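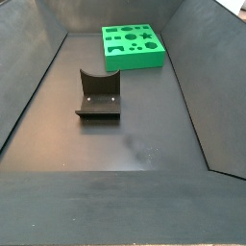

Setting up the bin for the shape-insertion task

6/25/18
By Lyle Okafor

These notes cover bin setup for the Bastwood robotics club's insertion task. They assume the arm is mounted and homed, and that you have finished the jogging exercises from May. Run all of it with the arm parked clear of the bin and the controller in hold.

1. Place the tray. The green foam block goes toward the back of the bin, slightly right of centre, with the row containing the star furthest from neither wall: it is the middle row. The arch cutout belongs in the front row on the left. If the arch is at the back, the block is reversed and every stored target will be wrong.

2. Empty the tray. All cavities must be clear before calibration. Check the small round holes individually, as a peg seated flush is easy to miss in green foam.

3. Place the holder. The black L-shaped holder stands left of centre, in front of the tray, with its base plate pointing toward the near wall. Check that the two screws where the upright meets the base are snug. A holder that rocks will shift during the first pick.

4. Set the origin. Jog to the front left corner of the tray at low speed, touch off on the top face, then raise the tool 24 mm before any sideways travel. Foam compresses, so stop at first contact. Save the point as TRAY_0 in the Bellamy workspace file.

5. Record the holder position. Touch off on the base plate and save the point as HOLD_0. Do not use the upright for this - the top edge is a concave curve and gives a different height depending on where you land.

6. Check the travel path. Step through the moves from HOLD_0 to each cavity with the gripper open and no piece loaded. The bin walls slope outward, so clearance is tightest near the floor. Keep the wrist above the rim when crossing from one side to the other.

7. Run the dry cycle. Load program 172 and set the speed override to its lowest value. Watch the first pass with a hand on the stop button. If it finishes without a fault, repeat with the round piece, then the octagonal one. Leave the star until last - it has the least tolerance for rotation error.

Faults

Error 509 at step 7 means TRAY_0 was not saved. Repeat step 4.

If pieces land consistently to one side, the tray has moved. Reseat it and touch off again. Do not correct individual cavities by hand, as the offsets will be carried into the Skestham heat.

If the cycle stalls above the tray, raise the dwell to 1000 ms and rerun.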